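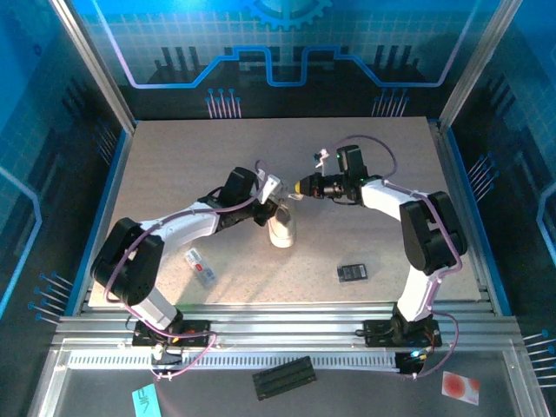
Flondow opens up its two-arm cell routine to everyone who has to keep one running

Vildale, 2021-08-02

Flondow, the Vildale workshop that builds and looks after small two-arm robot cells for colleges, repair benches and light assembly rooms, has today published the full care routine it uses on its own machines. The routine is called Trindivano, after the lane where the first workshop stood, and it can be had free of charge by anyone who asks for it, whether or not they have ever bought so much as a bolt from us.

Trindivano began as a few sheets pinned up beside a bench and has grown, rather in the way these things do, into a booklet of 33 pages. It covers the whole life of a cell with two arms sharing one table: squaring up the rail, seating the bases, running the cables, teaching each arm where the other one is, and then the weekly and monthly looking-after that keeps it all honest. There is a good long chapter on grippers as well, which we suspect will be the first one to get greasy thumbprints on it.

"People ring us and say the robot has gone wrong, and very often the robot is fine and something underneath it has crept," said Rhona Rutherford, who runs the service bench at Flondow. "A base has shifted a hair along the rail, or a cable has been tied back a bit too tightly by somebody being tidy, and the arm pulls against it every time it reaches across. I've had lovely long telephone calls with people who were ready to send back a whole arm, and we sorted it with a hex key and a cup of tea. I wanted all of that written down in one place, in words that a person can follow with one hand in the machine."

The heart of the routine is the meeting check. With power limited and the speed turned right down, both arms are brought in over the middle of the table until the two tools are all but touching, and the operator looks at the gap from the front and then from the side. The same pose is saved and called up again at every service. If the gap has opened or closed since last time, the booklet leads the reader back from the tool to the wrist, then the elbow, then the base, and lastly to the rail itself, so that the simple causes are ruled out before anybody opens a joint housing.

Cables get more room than some readers may expect. Our advice is to leave a generous loop between wrist and elbow, to move the arm slowly through its full reach after any change, and to watch the loop (and only the loop!) while it travels. The booklet also asks for a clear label at each end of every cable, and for the date of any replacement to be written in the log on the day it is done, before lunch if at all possible.

Nam-gil Seok, who wrote most of the setting-up chapters, tried them out in May with the staff of Khaemba, a small training centre that has been running a Flondow cell for its evening classes. "I stood at the back and kept my mouth shut, which was very hard for me," he said. "They went through the meeting check from the page and nothing else. Where they stopped and frowned, I put a pencil mark, and in the evening I went home and rewrote that part. The section on seating the bases was rewritten so many times that my family can recite it."

After those sessions the first full service, from locking off the power to signing the log, came down to around 90 minutes for a team of 2 who had not done it before. We think that is a fair amount of time to set aside, and we would ask new owners not to try to beat it.

Flondow will carry on offering service visits for those who would sooner have one of us come round with the tools, and existing service agreements are not changed in any way by the booklet. Owners can now send in their meeting check readings each month if they would like a second pair of eyes on them, and Rhona's bench will write back with anything that looks worth a closer look.

Printed copies are being posted to all current customers this week. To ask for one, please write to the service bench at Flondow in Vildale and quote part number 713, saying whether you would like the ring-bound version, which lies flat on a bench, or the stapled one, which fits in a toolbox lid. Corrections and grumbles are welcome at the same address and will be read by Nam-gil, who has kept his pencil.

Notes for editors

Flondow designs, builds and services two-arm robot cells from its workshop in Vildale. Rhona Rutherford and Nam-gil Seok are both available for interview, and visits to the workshop can be arranged with a few days' notice.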